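Moving house in January: can I keep my landline number if I switch to a fibre-only line?

Posted in Phone and Broadband Help, 17 September 2019

Hello everyone, I do hope this is the right board. We're moving from Clisholm over to Gindilville in January, and I've had the same landline number for so long that every relative, the surgery and the dentist all have it. Our present supplier is Nautiyal, on the old copper line. The new house only has fibre, and the one company serving the street is Jikon. Their sales chap was very pleasant but told me two different things in one call! First he said the number would come across, then he said it might be "out of area". Can I keep it, and do I need to cancel Nautiyal myself?

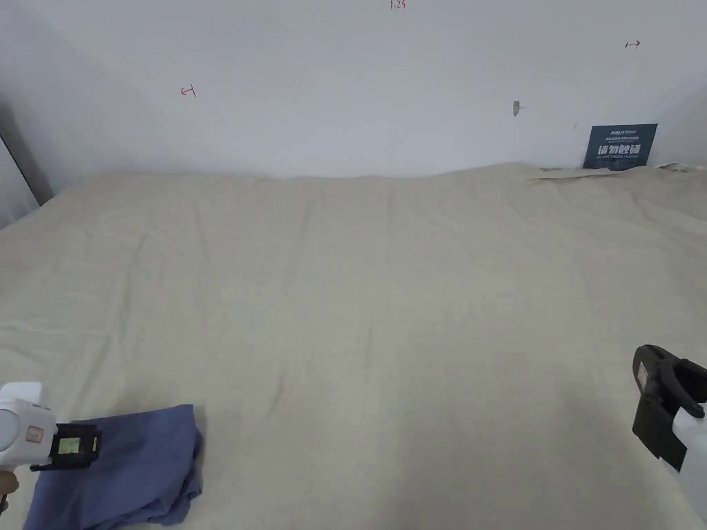 Replies (2)

hillside_kettle

Oh, I do feel for you, we went through the very same worry when we moved! The short version is yes, very probably, but please don't cancel Nautiyal yourself. If you cancel first the number can go back into the pot, and getting it out again is a dreadful faff. Let Jikon ask for it, and keep the old line running until they confirm in writing that it has moved.

As for "out of area", that mattered a great deal on the copper network, where a number belonged to its local exchange. On a fibre-only line your calls go over the broadband, so a Clisholm number can often work in Gindilville, if Jikon's system allows it. Ask them for the porting team, not sales. Allow at least 10 working days, and have a recent bill to hand, as the name and postcode must match exactly (mine had an old initial on it and the whole thing bounced). 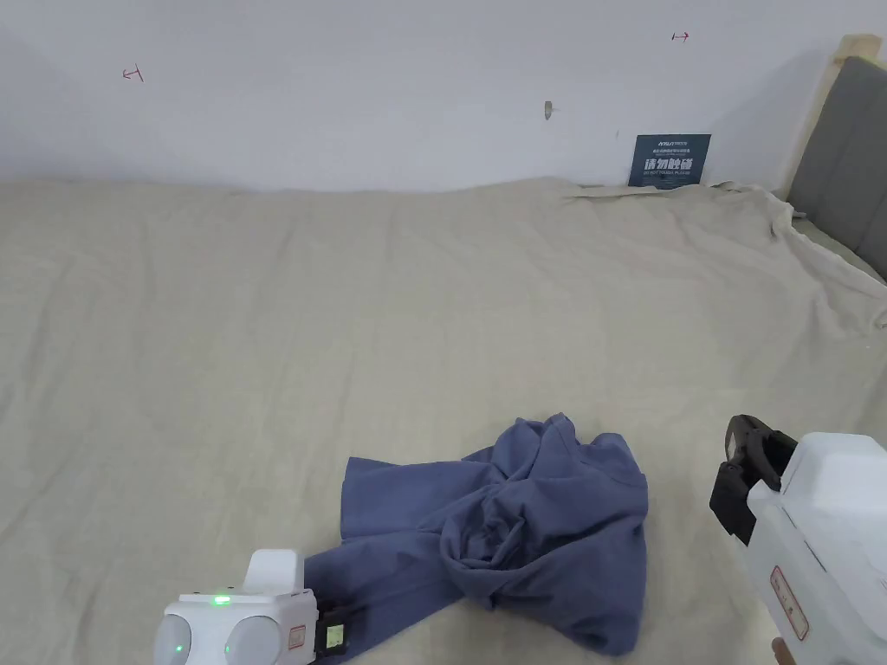 marrowfat

Mine came over fine, took 2 weeks. Check your contract though, Nautiyal wanted 300 quid off me for leaving early and I had to argue it down.
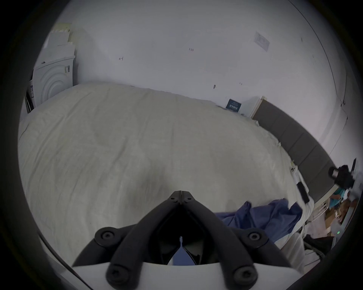

Also the phone plugs into the router now, so it goes dead in a power cut. If you've got a care alarm or anything like that on the line, tell Jikon before they book you in and ask about a battery back-up.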